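**Commencement speaker at Wunley – should the alumni protest or stay home?**

**kivov_reader** wrote:

I graduated from Wunley College nine years ago, and I am still on the mailing list. In May the college announced that the commencement address next year will be given by a senator who votes against the Church's position on abortion every time it comes up. The letter from the president's office speaks of "dialogue" four times and does not mention the bishop.

There is now a petition of alumni. When I signed it, it had 377 names. The organizers want 3,000 before the trustees meet. I would like to hear from people who went through this at other Catholic colleges. Does a petition do something, or is it only a way to feel better?

Please excuse my English if something sounds too hard. It is my third language and I don't always hear the tone.

**oldstpauls** wrote:

Your English is fine. I signed one of these at Poirier years ago. We got our 3,000, the college thanked us for our "passion," and the speaker came anyway. The part which hurt was the honorary degree. A person can come and talk, this I can accept. But the degree says "we hold you up to our students."

**kivov_reader** wrote:

Yes, this is exactly my difficulty. I have no problem if he comes in October for a debate with someone from the theology department across the table. I would even drive there. At commencement no one can answer him, and the parents have to clap.

**marginal_note** wrote:

I will be the one who disagrees. The man is a senator of the state where the college is. He got the money for the new science building, and the graduates from that building will sit in the first rows. Did anyone in the petition ask the seniors what they want? My niece is one of them. She is pro-life, she goes to Mass, and she is tired of being used by people who graduated before she could read. 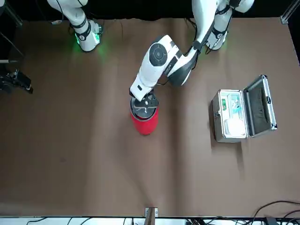
Also, I looked at the text of the petition, and it calls the president "a traitor to the faith." I know several people who agreed with the cause and closed the page at this sentence. If you want the trustees to read it, you should not write it like a comment under a news video.

**kivov_reader** wrote:

The sentence about the traitor I did not like either. I wrote to the organizers and asked them to take it out. They answered that strong words bring signatures. Maybe so, but I would prefer 300 people who signed something true.

About the seniors I have to admit you have a point. I don't know what they think.

**zultska_dad** wrote:

Sorry, but this is how we always lose. One side fights and our side corrects the grammar of its own letter. The bishops' guidance on honors for public officials is not complicated. The president knew it and invited him. What word would you use?

**marginal_note** wrote:

"Mistaken" would be a good start.

**oldstpauls** wrote:

Let me add something practical before this becomes the usual fight. At Poirier the petition did not work, but the letters to the development office did, a little. People wrote one page, polite, with their graduation year, and explained that their yearly gift would go to the campus ministry this time. The next year the speaker was a hospital director and there was no scandal. I can't prove that one thing caused the other.

**zultska_dad** wrote:

I did the same with my gift. They still call me every spring.

**kivov_reader** wrote:

Thank you, this helps. I will leave my name on the petition if they change the sentence, and take it off if they don't. The letter I will write in any case – one page, with the year. Does somebody know if it should go also to the bishop's office, or is it better to leave him out until the college answers?

**oldstpauls** wrote:

Send him a copy. Put it at the bottom, "cc," so the college sees it.

**marginal_note** wrote:

And send one to the student newspaper. They are the ones who will be sitting there in the gowns.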